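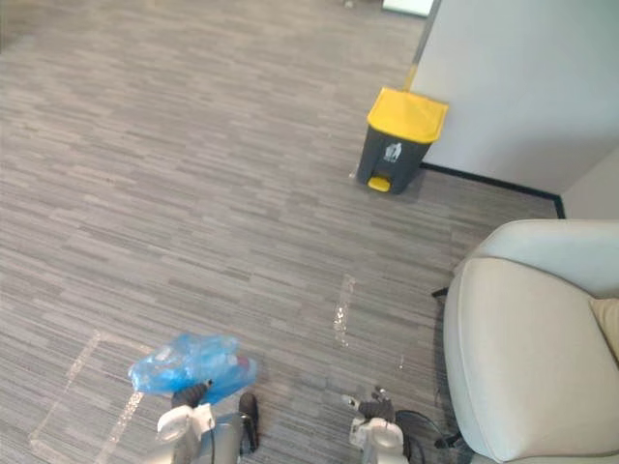 Grey carpet and a blue plastic bag, Gavalas building.

Open day at Gurkulwood

I went to the Gurkulwood open day on December 13, 2025, mainly for the carpet. They make carpet tile, in a long low building past the Skirow turnoff, and once a year they let the public in to walk on it.

Parking was in the Gavalas building across the road, where the offices are. You sign in, get a sticker and a pair of earplugs, and wait by the stairs until there are 10 of you. Our group had a retired couple who were redoing a dentist's waiting room and knew far more than I did.

Our guide was Chiyo Sasaki, nineteen years in the yarn store and still fond of yarn. She started us at the creel, a big rack where 1000 cones feed the tufting machine all at once. When one runs out, the machine stops and a man walks over and looks at it. He found the right cone in under a minute. I can't find my glasses that fast.

The tufting itself is so loud that Sasaki switched to pointing. She pointed at needles, at backing cloth, at a red button, and at a visitor who was too close to the red button.

Next came the color room, the best part of the day. Kazuhiro Chiba keeps 2511 yarn samples there in flat drawers, and I'd say around half of them are grey. He has strong views on this. Offices say they want something cheerful, he told us, then they order the grey from last time. He let us vote on a new shade with paper slips. The winner was grey.

The backing line was down for cleaning, so we watched a film about the backing line.

Lunch was curry in the canteen, good and very hot, with pickles from Mayu Tsuji in shipping. The shop sells offcuts by the bag at prices that made the retired couple whisper to each other. I bought 2 bags. My hallway needs one.

Bring flat shoes and skip the film if they offer you a choice. The Tellness bus stops at the gate, though the last one leaves before the shop closes, as I now know. There's a smaller open day in June – no curry, but the backing line should be running.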